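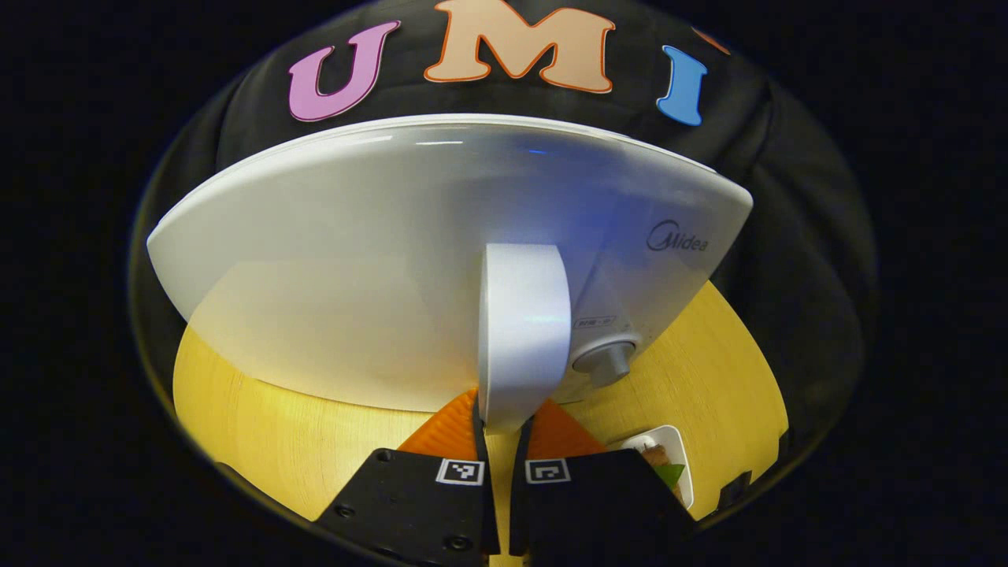

Benchtop layout affects how far a person has to reach when preparing a light meal in a small kitchen. This report covers the second stage of the Farby unit project, in which a single table was set up for sandwich preparation and the position of each item was assessed against a reach limit of 500 mm from the front edge. The largest item is a white Midea appliance with a wide, curved housing. Its round knob sits low on the right, just beneath a small printed label, and the characters on that label are tiny in relation to the body. Both the knob position and the label size were carried forward to the assessment.

Report by Manaia Tamihana
2021-10-26
5 min read
14 shares

2. Method

The table was 1524 mm long. Items were sorted into two zones using the Tondlow layout sheet issued in May. Zone A lies inside the reach limit and is meant for anything handled at every step. Zone B lies behind it and is meant for containers opened once or twice per meal. The appliance was treated as a fixed object and placed on the left, so that the knob faced the working area. Distances were taken with a steel rule from the front edge of the table to the nearest point of each item.

3. Layout

Bread and salad greens were assigned to Zone A. Seeds, pulses and grains were kept together in a divided tray in Zone B.

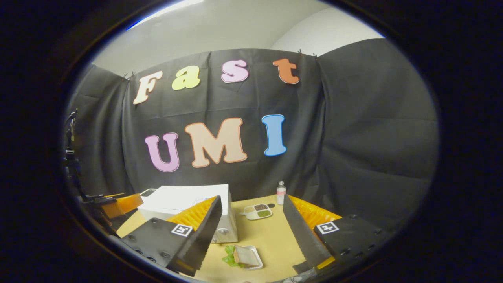
Figure 2. Bread dish with lettuce to its left, four-compartment tray and small clear bottle further back, appliance at left.

The tray has low priority for a sandwich, but it was retained so that the same layout could be checked against a salad bowl in stage three. The bottle was placed beside the tray for the same reason. The flat top of the appliance was excluded from the storage area, as the Tondlow sheet does not permit items above a heating appliance.

4. Discussion

Placing the appliance on the left favours a left-handed user at the knob. A right-handed user has to cross the body or step sideways. Moving it to the right would correct this but would take the space now left clear for a chopping board. The label needs a larger type size, or a separate card at eye level.

The Brotville kitchen used in stage one had a deeper bench, and its reach distances should not be compared directly with those in Appendix B. The Farooqui scoring method will be applied to both layouts once the stage three measurements are complete.

Comments (5)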